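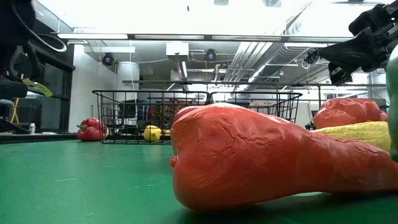 *Peppers on the green table, the wrinkly one at the front.*

**canan_u** — Thursday, 7.40pm
Right, allotment people, settle something for me. My peppers go wrinkly within days of picking and my neighbour Cengiz swears it's the fridge doing it. I say the fridge is the only thing keeping them alive! Still fine to roast when they're creased, surely?

**umut_b**
Roast away. Wrinkled is just water loss. If it's slimy or smells off, bin it. I keep mine in a paper bag in the salad drawer and get about 3 weeks out of them.

**Concetta L**
Three weeks?? Not a chance, Umut. Mine from the Kirnitz plot never make it past ten days, and I don't put them in the fridge at all — cool larder, stalks left on, never washed until I'm cooking.
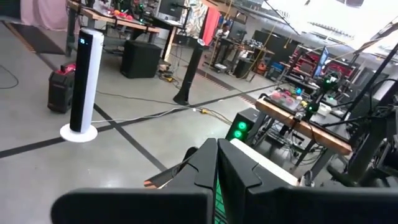

And don't pile them up either, they bruise where they touch and then the soft bits spread.

**umut_b**
Well, not all of us have a larder, Concetta. I'm in a second-floor flat.

**ertugrul_d**
I'm with Concetta on the washing, but with Umut on the fridge. My gran dried the wrinkly ones on a string and put them in stews all winter.

**canan_u**
Ooh, drying! What sort of string, and do you take the seeds out first?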